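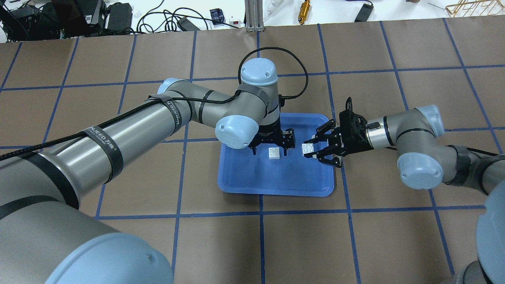 The club's second term with your money behind it has been our busiest so far, and I am glad to be able to tell you that the two-arm project we described in the application is now at the center of nearly every meeting. For those on your side who didn't see the application, the plan was for our students at Curville to teach a pair of arms to do small jobs together, beginning with toy bricks and ending with a little assembly task we can show at the spring open house. We are on the bricks. The students picked plain white ones with studs on top, and the exercise they call "Plunda" (please don't ask me where the name came from, it was settled before I got a vote) has one brick on the blue tray under the left gripper while the right gripper has hold of another just past the rim. The brown paper with its squares of blue tape is their doing as well. They wanted a way of saying "one square over" to each other and having it mean the same thing to everybody.

Since October we have met every Monday after school, and a smaller group has been coming in at lunch when the room is free. The grant asked us to hold 60 hours of bench time by the end of this period, and we have done that. The $3,000 went mostly where we said it would: cables, spare gripper fingers, a better power supply and a good stock of paper and tape, which we go through faster than I budgeted for. There is a small amount left over and I would like to carry it forward, if that suits you, for transport to the regional meet at Ornach.

Now to the work itself. The students record a job by guiding the arms through it by hand, over and over, and then train a program on what they recorded. Our target was 100 good recordings of Plunda before any training began. That took a good deal longer than I promised you, and I should explain how we lost the time. The first batch was made by whoever happened to be free, each with their own idea of how to come at the brick, and when we played them back the students could see that they would be no use together. Some came straight down, some slid in from the side, and one pair had the arms trading jobs halfway through. So they threw that batch out (their decision, and a brave one, I thought), wrote a single page of rules, taped it to the cabinet and started again. The second batch is complete and I am really very proud of it.

Training has begun, and the results are mixed. Picking up from the tray is going well. Bringing the 2 bricks together is not there yet. The arms get close and then one of them tends to drift a little, so the studs don't line up and everything has to be set up again. One group thinks the recordings need more variety in where the first brick starts, and another is convinced the trouble is in the wrist calibration. I have let them both go ahead, one on each side of the winter break, and we will see who was right - possibly both.

I also want to mention the younger students, as you asked about them in your last letter. The Ha group, our beginners, started the year just watching and keeping the log. They now run the warm-up checks by themselves: cables clear of the joints, grippers opening and closing fully, stop button tested, tray back on its marks. Two of them caught a loose strap before a session last month and stopped everyone until it was fixed, older students included. Their log has become the most reliable document we own, and about half of what is in this report was copied out of it.

Over the next period we intend to finish the brick joining, record the first version of the open house task, and get the whole setup into something we can carry to Ornach without taking it apart down to the screws. The last item worries me most. The grid has to be laid again wherever we go, and so far it has taken an entire afternoon every time. A student has suggested taping it onto a folding board, and we'll try that first.

There are two things I would ask of you. The first is your approval to move the leftover money to transport, as above. The second is a visit, whenever one of you could manage it. Mondays are best, and the students would love to have someone new to explain it all to. Please let me know by the end of the month about the transport money, as the van has to be reserved early.

With many thanks from all of us,
The faculty advisor, Curville Robotics Club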